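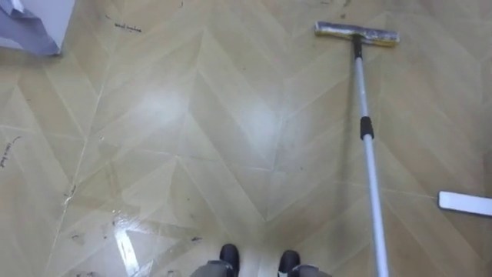 Big mop-up at the Plulstead flat

Well, November has been busy for those of us on the Plulstead roster! I put my hand up to do the floor in the back flat before Inger Eyvindsson gets the keys, and I'd forgotten how much chevron there is in that place. It's lovely stuff, all pale beige and tan zigzags, but the grime does love to settle in the joints. I took the flat mop with the long telescoping handle (the head has seen better days, I know, Jad, I know) and got stuck in at 4 with the radio going.

The worst of it is a long dark streak of muck down the middle of the floor, with the white appliance up at the far end. It's brownish-black and breaks up into little specks at the bottom.
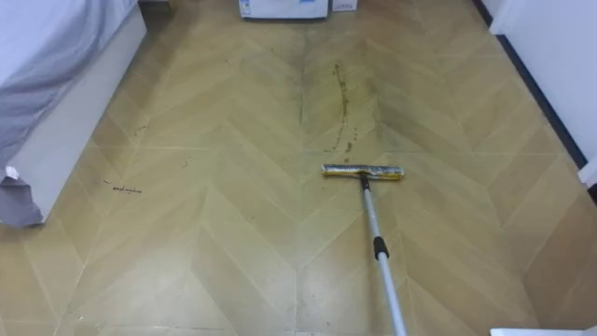 Plulstead Neighbours, issue 88, page 2

Mireille Chidiac reckons warm water and a splash of vinegar, Shota Takeda swears by plain dish soap, and the two of them went back and forth on the stairs for ages. I'm with Shota, mostly as I can't stand the smell of vinegar. The shine on those planks is gorgeous when the light hits it, but it shows up every smudge as well.
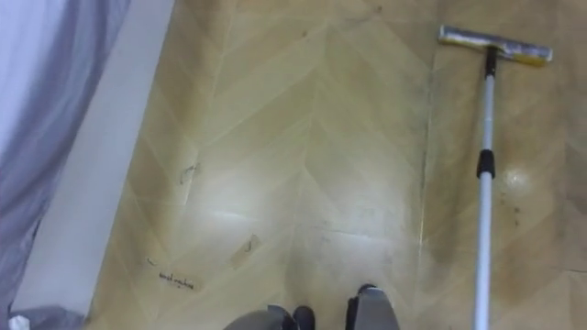

I'd like another go along the baseboard near the grey curtain before the keys change hands, so if anyone has a spare mop pad, please drop it at Issa Hourani's door. He's also still after whoever borrowed the good bucket.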